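Search this journal Enter keyword or author Go

4.2 Comparing the two jaw controllers

We had rather hoped that one controller would win outright, which would have made this section a good deal shorter. Each was given 60 interrupted stitches on soft tissue, with the arms, the needle and the black thread kept the same throughout. The Duslow controller closes its jaws to a set position, while the Vastent one closes to a set force, and our users took to the second quite happily once they had put in 8 practice runs. It dropped the needle less often, though it was slower to let go of the thread, and long tails took some patience with either of them. Figure 3 shows two moments from the stitching. 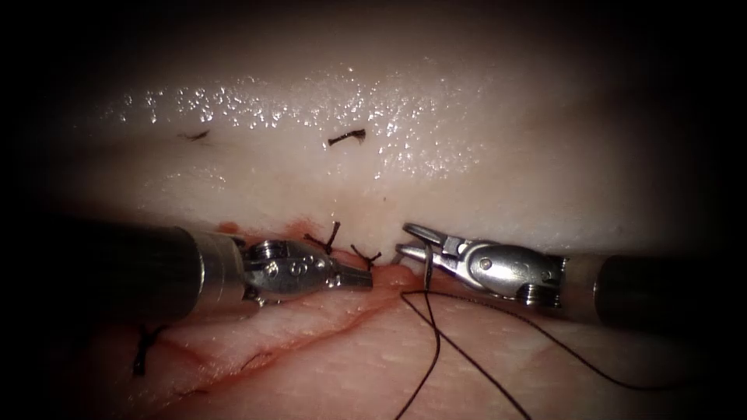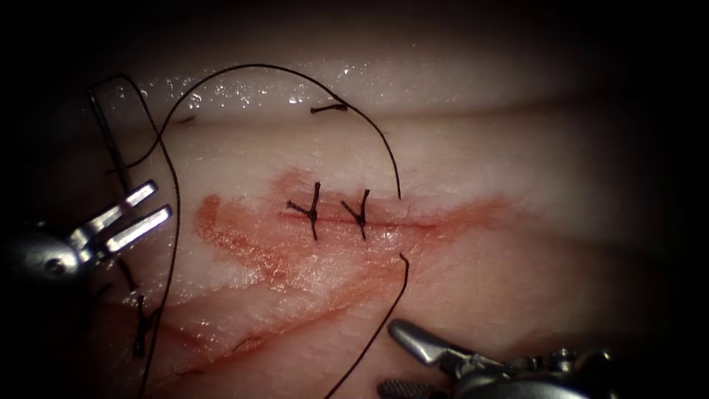

Figure 3. Two instruments at work over the incision, with tied stitches and loose black thread in both views.

4.3 Time per stitch

The median time was 23 seconds longer with Vastent, nearly all of it spent on the second throw.

Comments (2)

Lekota reader: Lovely to see the slow bits reported too. Was the force limit fixed?

sisance_lab: We found the same with long tails, and now cut ours shorter.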